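Farker 384 Upright Refrigerator, White with Dark Glass Doors
Sold by Basteo Home - Used and Floor Stock

The 384 is a big white box that keeps food cold, and it has never pretended to have other interests. It has 384 liters of space, two doors, a drawer at the bottom and shelves you can move if you're willing to take everything off them first. It will stand next to your laundry and your folding table without complaint. 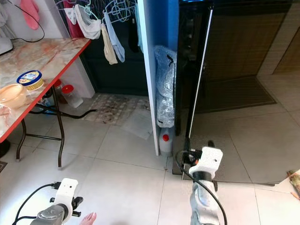 Lonance wrote in to ask whether the doors need a lot of room, and added that theirs hits the drying rack every single morning. Leave 80 cm clear in front. If the rack lives there, one of them will have to move, and the rack is lighter.

Delivery is to the kitchen door. Stairs are extra, and so is a second trip for people who measured the fridge and forgot the hallway.

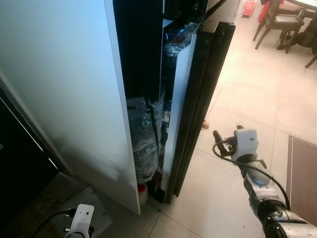
Bakker
Product Editor, Large Appliances
Updated 2018-08-22

The handle strip is black and runs the full height of the door, so short people and tall people can argue about it equally. Wipe the glass with a soft cloth. It shows fingerprints, and it will show yours first.

Shelf load: 80 lb total
Warranty: 2 years, parts only
Door alarm: yes, and it means it
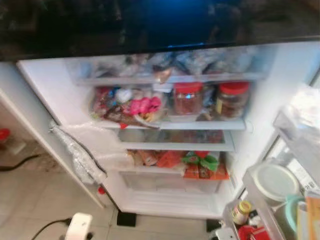 Shelf spacing is the setting most owners never touch. Drop the second shelf a notch and tall things stop having to lie down. Two jars with red screw-on lids can stand upright beside a whole heap of snacks, with a glass shelf below still mostly free for, say, a vegetable. Spare shelf clips are in stock through August.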